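From the newsletter: tools and kit
26/10/2026

Cudis tabletop scene pack: a few weeks in

Regular readers will know that I have been grumbling since April about how dull practice scenes can be. If you are teaching an arm to pick things up in simulation, you tend to get a grey cube, a red cube and, if somebody was feeling generous, a blue one. So when the people at Kondik wrote to say that they were now stocking the Cudis tabletop pack, and would I like a licence to try it with, I said yes before I had finished reading the message (I did go back and read the rest later, and I'm glad I did, as it had the password in it).

What you get for your money is a set of furnished rooms, a good big cupboard of household objects and groceries, and a handful of ready-made arms and grippers that you can drop into place. The licence I tried is the single-seat one at 400 for the year, and there is a workshop one at 900 that covers up to eight people. The object library runs to 1,428 items in the current release. I have by no means looked at all of them, but I have spent several very happy evenings opening drawers, as it were, and seeing what was inside.

I started with the living room set, which has a low, dark, glossy table, pale carpet and that sort of stippled wall I remember from my first flat. I put out a green pear and a couple of MrBeast chocolate bars, and set the white arm to work on the fruit.

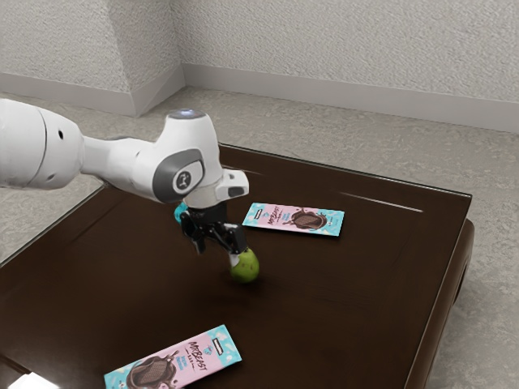 Setting up took me the better part of an afternoon, though I'm slow at these things and I stopped for lunch. The installer is straightforward enough. The room loads first, then the objects, and you place them either by dragging or by typing in where you want them. I'd recommend typing. Dragging is pleasant, but I found it hard to put a thing back exactly where it had been, and when you are comparing one run with another you really do want it back exactly where it had been.

The part that pleased me most was the mix of shapes. A pear is a much better teacher than a cube. It is rounded and a bit lopsided, there is no obvious flat side to take hold of, and a grasp that looks perfectly sensible from one side can look rather hopeful from the other. Flat packets ask something else again, lying so close to the table that a pair of fingers has very little to get round. Having both in the same practice session meant I had to think properly about the approach, and I came away with a much longer list of things to try than I had gone in with. That is what I want from a pack like this!

I was also glad of the shiny table. Plenty of simulated surfaces are as matt as blotting paper, and then people wonder why their vision model gets into a muddle the moment it meets a real sideboard with a lamp over it. Cudis have gone the other way, and the reflections are strong enough to matter. The overhead view is the one to look at if you want to judge this for yourself, as the bright patches sit right in among the objects.
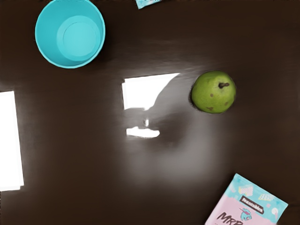 Plasar
Newsletter editor, kit and software

You can turn the shine down, I should say. There is a slider for it under the room settings, a little hidden away, and at the lowest setting the table goes quite flat. My own habit now is to begin there, get the arm behaving, and then bring the gloss back up a step at a time. It takes longer, but I find I understand far better what has gone wrong when something does.

Now for the grumbles, which are small ones. The manual is thin on lighting and assumes you already know your way about. Searching the object library is fussy about spelling, and it took me three goes to find the cups. And I do wish that saving a layout also saved the viewpoints you had chosen, so that you didn't have to set them all up afresh the next time you sat down. I wrote to Kondik about that last one and had a friendly reply saying it was on the list, without any promise as to when.

As for the running of it, my machine is neither new nor grand, and with one arm and a handful of items on the table it kept up nicely. I did have some trouble when I got carried away and filled a kitchen worktop from end to end, but that was greedy of me. For close work on a single grasp, where you are mostly fiddling with the height and angle of the gripper over one small thing, it was smooth and pleasant to use, and I could go over the same few moments again and again without losing my patience.

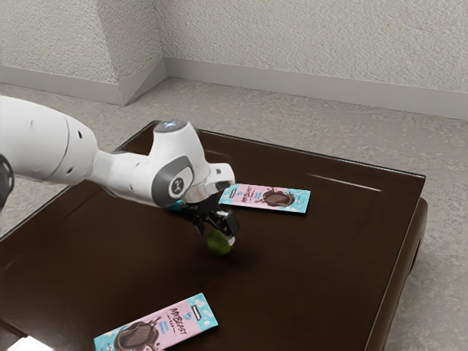 Ji wrote in after the short mention in our last issue to say that the single-seat licence is fine for trying things out, but that the workshop one is much better value if there are even three of you, and that the shared layouts alone had saved a good deal of repeated setting up. Ji would also like to see more soft things in the library, such as tea towels and socks, and finds the fruit a bit too well behaved when it is squeezed.

I'd agree about the tea towels. On the fruit I haven't made up my mind, and I mean to have another go with the firmness settings before the next issue. If any of you have already been down that road, do please write and tell me which values you settled on, and for which gripper. Kondik are taking orders for both licences now, and the trial version has the living room and a small part of the library in it, so you can have a good poke about before you spend anything.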